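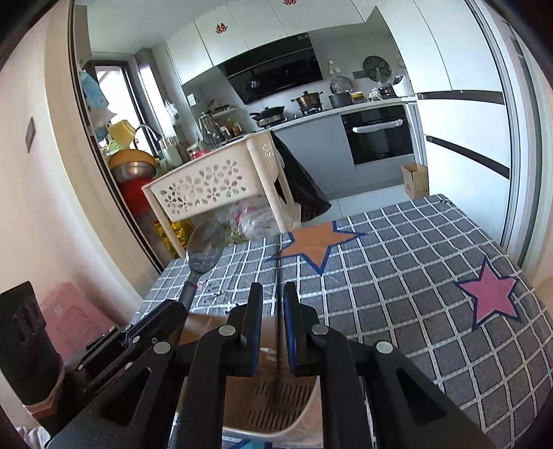 Der Greifer für zu Hause: Lohnt sich das Sammeln von Handgriffen?

Von Alcides Arango

Eine Schaumkelle auf einer karierten Tischdecke ist für mich ein Haushaltsgegenstand. Für Durnell ist sie ein Datenpunkt. So ungefähr lautet das Geschäftsmodell, und ich habe mir in den letzten Monaten redlich Mühe gegeben, es überzeugend zu finden.

Durnell verleiht Handgreifer an Privathaushalte. Man bekommt das Gerät samt Kamera, dazu eine App namens Tesness, und dann räumt man auf: Löffel in den Behälter, Kelle in den Karton, Dose ins Regal. Alles mit zwei parallelen Backen statt mit den eigenen Fingern. Die Aufnahmen gehen an den Anbieter, der daraus Trainingsmaterial für Haushaltsroboter macht. Wer mitmacht, zahlt eine Kaution von 300 Euro und bekommt eine Vergütung pro angenommener Aufnahme. Das Wort »angenommen« sollte man sich merken.

Gegen die Grundidee habe ich wenig einzuwenden. Ein Roboter, der nur im Labor gelernt hat, kennt weiße Tische und gutes Licht. Echte Küchen sehen anders aus. Da steht ein Wok auf dem Herd, die gelbe Kanne neben dem Wasserhahn, unter dem Rollwagen liegen Tüten, und auf dem Tischtuch prangen große Sterne, die mit der Aufgabe überhaupt nichts zu tun haben. Wer Maschinen in solche Wohnungen schicken will, muss ihnen solche Wohnungen zeigen. Soweit gehe ich mit.

Nur folgt daraus noch lange nicht, was Durnell daraus ableitet. In der Broschüre heißt es, jede Wohnung mache das System »ein Stück alltagstauglicher«. Woran wird das gemessen? Ich habe nachgefragt und eine Zahl bekommen: 2.974 Aufnahmen seien in der ersten Ausbaustufe ausgewertet worden. Das ist eine Menge, eine Antwort ist es nicht. Wie oft der Roboter, der mit diesem Material gefüttert wurde, einen Löffel heil in ein Gefäß bekommt, wollte mir niemand sagen. Man verwies mich auf den Partner Nolov, der die Roboterarme baut. Nolov verwies mich zurück an Durnell.

Dazu kommt die Frage, was eigentlich gesammelt wird. Wer einmal selbst mit so einem Greifer hantiert hat, merkt schnell, dass er sich anders bewegt als sonst. Langsamer, steifer, mit schiefem Handgelenk. Einen dünnen Stab senkrecht zwischen zwei Backen zu halten und über einem kleinen Behälter auszurichten, ist mit der bloßen Hand eine Nebensache. Mit dem Gerät wird es eine Konzentrationsübung. Ich habe dabei die Luft angehalten wie beim Einfädeln einer Nadel. Kann sein, dass eine Maschine gerade das lernen soll, sie hat ja auch keine Finger. Dann soll man aber bitte nicht behaupten, sie lerne »vom natürlichen Verhalten der Menschen«. Natürlich war an meinem Verhalten gar nichts.

Und die Vergütung? Für eine Sitzung von 30 Minuten habe ich mit Vorbereiten, Umstellen und Hochladen über das Doppelte an Zeit gebraucht. Von den ersten zehn Aufnahmen wurden 3 angenommen. Die übrigen kamen mit dem Vermerk »Qualität nicht ausreichend« zurück, ohne weitere Erklärung. Ob die abgelehnten Aufnahmen gelöscht werden, steht in den Nutzungsbedingungen an einer Stelle so und an einer anderen anders. Auf meine Mail dazu erhielt ich einen freundlichen Textbaustein.

Damit bin ich bei dem Punkt, der mich am meisten stört. Solche Aufnahmen zeigen ja immer mehr als den Löffel. Sie zeigen die Küche dahinter, den Kühlschrank, was auf der Arbeitsplatte steht, was an den Schranktüren klebt. Rote Doppelglück-Aufkleber erzählen etwas über die Leute, die dort kochen, auch wenn kein Gesicht zu sehen ist. Durnell nennt das »Umgebungskontext« und findet ihn wertvoll. Das glaube ich sofort. Eben deshalb hätte ich gern gewusst, wer ihn sonst noch wertvoll findet. Laut Vertrag dürfen die Daten an »verbundene Entwicklungspartner« gehen. Genannt wird außer Nolov nur Sastry, ein Anbieter von Bildauswertung. Eine vollständige Liste gibt es auf Anfrage. Meine läuft seit Dezember.

Befürworter halten mir entgegen, am Ende profitierten doch gerade die, die Hilfe im Haushalt brauchen: ältere Menschen, Menschen mit kraftlosen Händen. Das Argument ist ernst zu nehmen, ich kenne selbst genug Leute, für die ein schwerer Topf ein Problem ist. Dann möchte ich aber einen Topf sehen. Bisher sehe ich in den Vorführungen leichte Dinge, die in offene Behälter wandern. Zwischen einem Stäbchen im Kunststoffkorb und einem vollen Wok liegt ziemlich viel ungeklärte Technik.

Wer das Gerät aus Neugier ausleihen will, soll es tun. Es ist ordentlich gebaut, und die App stürzt selten ab. Vorher würde ich die Klausel zur Weitergabe lesen, zweimal, und schriftlich fragen, was mit den abgelehnten Aufnahmen passiert. Meinen Greifer habe ich zurückgeschickt. Auf die Kaution warte ich noch.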